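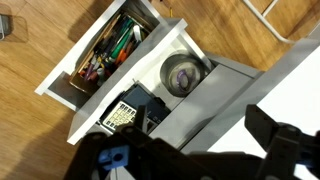 A visit to Werkeo to see the Sturus desk kit

I had been promising myself a trip to Werkeo ever since the Sturus leaflet came through the office door last August, and on Monday I finally got on the early train and went. Juraj Vávra met me at the entrance with a very welcome coffee, and we talked for so long about trains that we nearly forgot the robot altogether!

Sturus is a service as much as a kit. You hire an arm with a two-fingered gripper, they set it up beside one of your own desks, and over 30 days it is taught to reach into the drawers and handle the everyday bits and pieces people keep in them. Pens and pencils, mostly, and the odd calculator. The room they use for demonstrations is a homely sort of place with curtains, a parquet floor and a great slice of tree trunk on the desk, which I rather coveted.

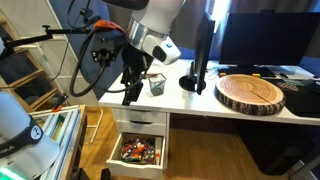
Watching it at the drawer

I had expected something quick and noisy, I suppose, like the car factory films we were shown at school. What I liked was how ordinary the job was. The wrist goes right down into the open drawer, in among all the small colourful things, and you find yourself leaning forward to see what it is after (Juraj says every visitor does it). I did wonder about the cable, a long black loop of it trailing down beside the arm, and I would want to know how that is kept clear of knees and chair legs in a busy office. They are working on a neater cover, and I hope it comes with the first kits. 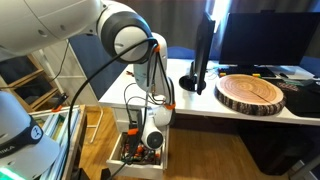 What it costs, and what I'd ask for

Hire is 3,000 euros for the 30 days, with 2 days of setting up included and a helpline open from 7 in the morning. For a small office that is a lot of money for a tidy drawer, and I told them so over lunch. For a school stockroom or a craft supplier, where somebody spends their afternoons sorting glue sticks from markers, I can see it being well worth a trial. I'd ask for a shorter hire to begin with, and a proper printed guide.
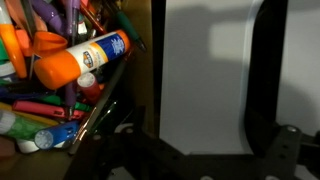
Ayanda Mtshali wrote to me afterwards that a crowded pot of pens is a much harder test than a neat row, and that anyone thinking of hiring should bring their own worst drawer along to the demonstration. I shall certainly bring mine next time.

14 shares | 3 comments

Related
Skustito: a morning on the packing floor
Mahlangu open day, with cake
Letters: hiring or buying your first arm

Get our visit reports by email. You can unsubscribe whenever you like.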